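Ollar Shared Simulator - House Rules FAQ
Maintained by Ruba Nasrallah, Selcombe

Do the rules apply if it's only simulated?
Yes. Simulated rods are cheap, which is how people pick up expensive habits. The long thin ones get held between both fingers, gripper square to the job, before anything else moves.

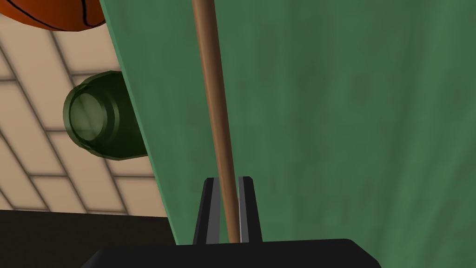 Rod between the two fingers, green surface behind.

How fast may I go?
Keep to 20 per cent of full speed with anything in the grip, and 85 without. Usman Gondal has asked for more every January and may ask again.

Must I tidy up the background objects?
No. Leave them where the world file puts them. If you move one, log it, even if you put it back. Especially if you put it back.

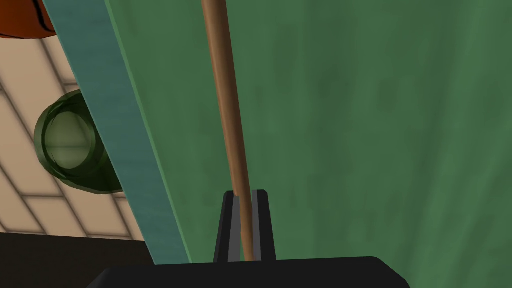
The same goes for camera views. Pick one from the approved list and stick with it for the whole batch - a batch being 3000 runs, or whatever you manage before Yayra Fiadzo wants the machine.

What counts as a bad grip?
Any grip you wouldn't sign for. Check the stick from more than one angle, as a finger can hide a good deal from a single view.

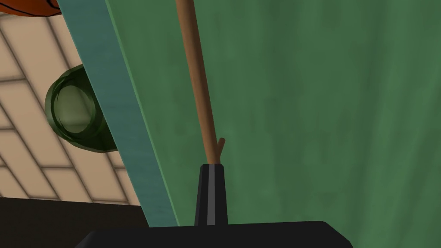 Brown stick at the gripper, with a short stub near its lower end.

Can I delete a run that went badly?
No. Mark it as failed and write 2 lines saying why. "Gremlins" is one line, and has been used.

Who signs off a rule change?
Najwa Nseir, in writing. Nodding in the corridor was withdrawn as a method on February 8, 2018.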